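Busco gente que duerma mal (o regular) para probar rutinas de noche en abril

¡Hola! Soy Remedios Dumlao y llevo un tiempo dándole vueltas a por qué hay quien cae rendido a las once y quien, como yo, se queda mirando el techo hasta las tantas.

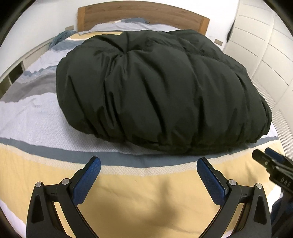

Qué hay que hacer

Durante todo abril apuntas en un cuaderno a qué hora te acuestas, qué has cenado y cómo te levantas. Nada de aparatos ni pastillas, lo prometo. A mitad de mes cambias una sola costumbre (el café, el móvil, la siesta, lo que elijas) y sigues apuntando. Luego charlamos un rato por teléfono y me cuentas.

A quién busco

Me faltan 49 personas mayores de edad. Si trabajas a turnos, ¡mejor todavía! Si estás en tratamiento por insomnio, esta vez no puedo contar contigo, lo siento.

Qué te llevas

62 euros al entregar el cuaderno, más el café que nos tomemos si vives cerca de Burel.

Cómo apuntarte

Déjame una nota en la librería Beltrán con tu nombre, tu teléfono y a qué hora te puedo llamar. Por favor, ¡antes de las nueve de la mañana no!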